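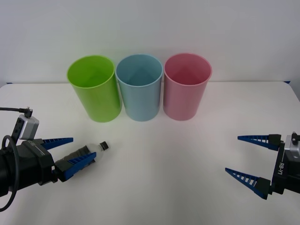 Yulan Cui objected, at the first reading of this section, that three cups in a row prove nothing about tidiness, and that a household would have them stacked inside one another within the hour. We think the objection is fair, and it has shaped what follows.

4.2 Rows, stacks and the claim that order is seen

Much of the writing on household order takes it for granted that people know a tidy arrangement when they see one. The Trilladus survey put this to 500 adults and reported strong agreement. We are less sure. The survey offered its readers a row and a heap, and few people will call a heap tidy when a row is the only other choice. A stack was never offered. Nor were people asked where the cups were going next, although a cup on its way to the sink and a cup on its way to the shelf are hardly the same case.

Figure 3 shows the row as we used it: green, blue and pink plastic cups, upright and side by side near the back of a white table. The colours were meant to help people name a cup quickly when explaining a choice. They may have done more than that. Several people spoke of the row as a set, and a set of matching shapes in soft colours may look orderly however it is put down. We can't separate the two effects with the cups we had, and we doubt that the Uletti study could either, in spite of what its summary says.

The case for the row rests mainly on reach. Each cup can be lifted without touching the one beside it, at least if the hand comes from above. The case for the stack rests on space, and in a small kitchen space usually wins. Kovalchuk treats these as two scores to be added together – a neat method, but one that assumes a person weighs them in the same way at breakfast and after a party. Our own notes from April give little support to that. People who preferred the row often said they would stack the cups "when finished", and what counted as finished varied from one speaker to the next.

There is also the matter of cups that stick. Thin plastic cups pushed hard together can be a nuisance to pull apart, and two people gave this as their only reason for avoiding a stack. The Tullach scale has no place for such an answer and would record it as a liking for rows. We have left these replies out of the main count and list them separately.

Figure 3. Three plastic cups placed in a row, all empty.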